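Tomos Prosser
@tomosprosser
2022-01-01

New year, so my feed is full of people telling me cloth napkins will save me money. I have doubts. Short thread.

1/ The claim going around is that a household of four spends up to $100 a year on paper napkins. I went through our grocery receipts starting in October. We are nowhere near that, and we have a toddler.

2/ The post everyone is sharing comes from Flura, who sell cloth napkins. Their math has each person using 5 paper ones a day. Who? At breakfast I use my sleeve.
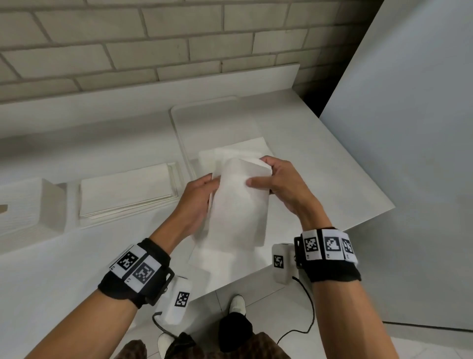 3/ Then there's laundry. "Just toss them in with the towels" is fine until you get tomato sauce on one. Now you're soaking, scrubbing and running a hotter wash, and none of that shows up in the savings chart.

4/ Ironing too. I know, you don't have to. But the people in the ads clearly do, and the Clamis set my sister bought came out of the dryer looking like old lettuce.

5/ The diner in Woltdale switched to cloth and switched back. I asked the owner why. She said "Maddocks raised the linen price again" and went back to the register. Best cost study I've come across so far.

6/ To be fair, cloth feels nicer. For a holiday dinner I'd pick it every time. My complaint is with the word "savings" – a nice thing can just be a nice thing that costs money.

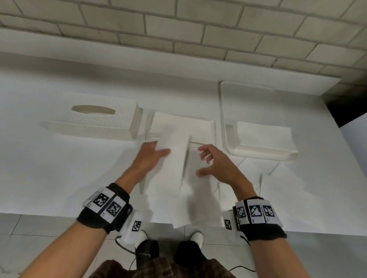
Paper napkins in the tray, tissue box to the left of it.

7/ Also, most of the cloth fans I know still keep paper in a drawer for kids and barbecues. So add the cloth to the paper, then tell me what you saved.

8/ If somebody has real numbers, water and detergent included, send them over. A screenshot of the Flura chart doesn't count. I've been sent it 4 times since breakfast.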